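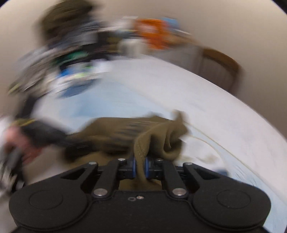
How should a cotton table cloth be folded so the seams don't mark?

Lay it flat with the hemmed side down, fold it in half lengthways, then fold it in three across. Keep the stitched edges to the outside of the fold and store it on its side.

Iltness Hemmed Cloth

The Iltness is a heavy everyday cloth from Larnance, made for kitchen tables, sideboards and trolleys. It is sold singly and in packs of 15. All four edges are turned twice and stitched, and the corners are squared off by hand before the last row of sewing.

The cloth comes in olive brown, slate and undyed. Olive brown is the colour we sell most of to cafés, as tea and gravy marks show less on it between washes. Undyed cloths vary a little from one roll to the next, so order enough for the whole room at once.

Size and fabric

Finished length: 174 cm
Fabric: cotton, fine knit
Hem: double turned, single row of stitching
Pack sizes: 1 or 15
Made by: Larnance
Fabric by: Vlček

The length is measured after one wash at the mill. Expect a small amount of further shrinkage in the first few washes at home, mostly along the length.

Washing and drying

Wash at 40 degrees with similar colours. Do not use bleach on olive brown or slate. Pull the cloth straight by the hems while it is still damp and hang it over a line or a wide rail. Pegs at the corners leave points in the fabric that are hard to iron out.

It can be tumble dried on low. Take it out before it is fully dry and fold it straight away. A cloth left in a heap will need the iron.

Iron on the reverse, starting in the middle and working out to the seam. Press the seam last.

Folding for shelves

The Iltness was sized to go with the Nerora shelf unit, which has a clear width of 26 cm. Folded in half and then in three, it needs one more fold to fit. Cloths stood on their side are easier to pull out singly than cloths in a pile, and the colour can be seen from the front.

For longer storage, refold every few months along different lines. Creases that stay in the same place will wear first.

Ordering

Single cloths are sent folded in a paper band. Packs of 15 are sent flat in a box. The slate colour is out of stock at present and is due back in February. Orders for olive brown and undyed placed before noon leave the warehouse the same day.

Laundries and hotels needing 1,000 cloths or more should ask for a quotation before ordering, as these are cut to order and cannot be returned. Unused cloths from smaller orders can be sent back in their original packing.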